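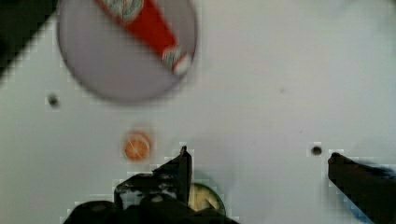

The wrist view, with the ketchup on its plate and a slice of orange just left of the fingers.

I have been teaching a robot arm to handle toy food for a few months now. Enough people have asked what the work is like that I'm going to write it down once and point them here.

The project is called Kemeys. It is small, and the goal is dull on paper: given a table with kitchen toys on it and a sentence such as "put the banana in the colander," the arm should do that. It learns from demonstrations. I move the arm through the task by remote control, the computer records what the cameras see and what the joints do, and later a model is trained on the pile of recordings. The arm in our Plollcombe lab is white with a black gripper. I sit at the end of the table and drive.

Last month I finished the first full set, which came to 962 demonstrations. We threw out 266 of them. That is more than a quarter of the work, and most of this post is about why.

Driving the arm

There are two ways I have shown the arm a task. The first is by hand. You put the arm in a mode where the motors go slack, take hold of it near the wrist, and walk it through the motion. It is easy to learn and you can feel it when the gripper touches the table. The trouble is that your own hands and sleeves are all over the recording. The model will not have my hands in view when it runs by itself, so I don't want them there when it learns. I used this way for the first week and kept none of it.

The second way is the remote. I hold a controller, and the gripper follows my hand. A trigger closes the fingers. There is a short delay, and for the first few days I kept overshooting. You learn to move a little, stop, and move again. Then you have to unlearn that, as the stops get recorded too. One early version of the model paused above every object before it went down to pick it up. It had copied me exactly.

So now I try to move at one steady speed from start to finish. It doesn't need to be slow. A smooth demonstration at a normal pace trains better for us than a careful one full of hesitation.

I also had to stop looking at the table directly. From my chair I can see things that none of the cameras can, and if I use that to decide where to go, the model has no way to learn the decision. These days I look up at the table to set out the toys and then watch the screen while I drive. The wrist view matters most in the last few inches before a grasp. It is often blurry and a lot of it is gripper, but it shows what is between the fingers.

Setting the table

Each demonstration starts with a layout. I keep a list of the toys and which ones go out together, and I move them between runs. If the plate is in the same spot every time, the model learns the spot and ignores the plate. We found that out with the very first batch, where the arm went to the same place on the table with great confidence after I had moved everything to the other side.

I don't try to be clever about it. I pick things up and put them down somewhere else, turned a different way. The ketchup bottle is on the plate in a lot of the layouts and the job is something else entirely, like the banana. That is on purpose. The arm should be able to leave the red thing alone when the sentence is about the yellow thing.

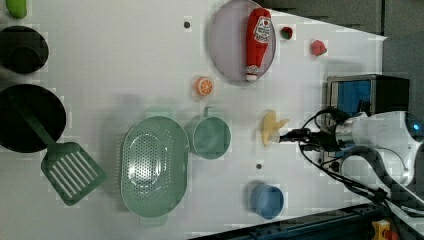

What goes wrong

Soft toys are harder than I expected. The ketchup bottle is plush, so it squashes when the fingers close, and the gripper can be holding it by a pinch of cloth without my being able to tell from the numbers. I lift, it swings, and sometimes it drops. A drop is not always a bad recording. If I go back and pick it up cleanly, we keep it, and the model gets to see what a recovery looks like. If I chase it around the table for a minute, we don't.

Fruit slices are the opposite problem. They are low and the table is hard. Come down a bit too far and the fingertips press into the surface, the arm complains, and the run stops. Come down a bit short and the fingers close on air. I have done both many times.

The tabletop has small holes in it. They show up as dark dots from every angle, and I did wonder whether the model would treat them as objects. It hasn't so far. I left them alone, on the thinking that a real kitchen counter has marks on it as well.

Of the 266 we dropped, the largest group was my own sloppy driving. Next came runs where I started recording before I had finished setting out the toys, so my hand shows up at the beginning. Then there were runs where I did a perfectly good job of the wrong task. I would read "colander" off the sheet and put the thing in the cup. I blame the afternoons. After 3 o'clock my error rate climbs, and I now stop driving at that point and spend the rest of the day checking recordings.

Checking takes longer than you would think. We use a small tool called Clorier that plays the camera views next to each other with the joint traces underneath. I watch each run at double speed and mark it keep, drop, or ask. I tried letting a script do the first pass. It was good at finding the runs that had stopped early and no good at all at telling whether the toy ended up where the sentence said.

Several cameras

People ask why we bother with more than one view. The overhead view is good for where things are. The view from the side of the arm is better for height, and it gets the gripper at an angle that the overhead one can't. The arm blurs when it is moving quickly, and so do its fingers, and I used to worry about that. We tested a batch with the blurred stretches taken out and the result was worse, so they stay in.

The views also disagree about what is hidden. An object can be in plain sight from one and mostly covered by the gripper from another. With one camera the model tended to lose track of the thing it was about to pick up at exactly the moment it mattered.
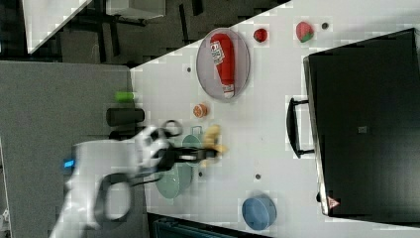 What I would tell someone starting

Do 200 demonstrations of one task before you add a second. We began with a long list of tasks and a few recordings of each, and the arm learned none of them. When we cut back to one pick and one place, we had something that moved sensibly within two weeks.

Write the sentence down before you drive, and read it out loud. I know how it sounds. It fixed most of my wrong-task runs.

Reset your own chair and the controller to the same position every morning. My wrist position changed over the first month without my noticing, and you can see it in the data as a slight twist at the end of each grasp.

Train early, even on a small set. Seeing the arm repeat your habits back to you teaches you more about driving than any amount of practice. The pause I mentioned is one example. Another was a small lift of the wrist after letting go, which I had no idea I was doing.

Where it stands

The current model is decent at moving single objects onto the plate and poor at anything involving the pan. Long handles give it trouble, and they give me trouble too, so I suspect the demonstrations are to blame. I am going to redo those with a different grip, closer to the middle of the handle, and see if that helps.

After that the plan is to run the same tasks at the Udell site, where they have a different table and different light. I expect it to go badly the first time. I will be bringing the toys in a suitcase in July and will write something up when I get back.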